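I drove to Voswood in July to hear a trio play one note, and I would like it on record that I went willingly.

The note was an E flat. It belonged to Liang, who are two accordions and a contrabass clarinet, and who have spent the last 4 years making records that my neighbor once mistook for a fault in the plumbing. I own all of them. The new one, Sulter, lasts 81 minutes and has a single track break, placed so that you have to get up in the middle of something you were just starting to enjoy.

The venue was the old Ostmont seed store, which holds 214 people if the fire sign is to be believed. We did not trouble the fire sign. I took a folding chair near the back, next to a man who had brought a cushion and a thermos and had plainly done this before. I had brought neither. By the time the second accordion came in I had formed strong views on folding chairs.

And then it got good, the way it always does with this band, at the exact moment I was planning my exit. Zihan Lu plays the clarinet so low that for long stretches you hear mostly breath and keys, and then the actual pitch arrives from somewhere under the floor. The accordions were tuned a hair apart. If you turned your head, the beating between them sped up or slowed down, so the whole back row was quietly wagging like dashboard dogs.

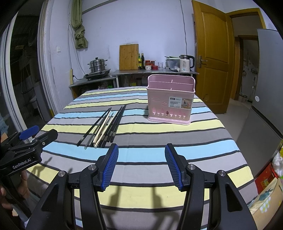

Kojo Ofori wrote to me the next morning to say that I was wrong about the E flat, that it had been a D pushed sharp by the heat in the room, and that the record has it right at the start of side two. I played side two. It does sound lower, but my turntable runs slow and I have been putting off the belt since winter, so I'm calling it a draw.

What the record can't do is the ending. On Sulter there's a fade, a long and tasteful one. In the seed store they just stopped squeezing, one after the other, and the clarinet went on alone until Lu ran out of air. Then came 30 seconds or so of people wondering whether it was rude to clap – long enough for the man beside me to screw the lid back on his thermos, in what I'd guess was also E flat. Or D.

There's a second pressing on the way, on gray vinyl. I already have the black one and have no need of it whatsoever. I've ordered the gray.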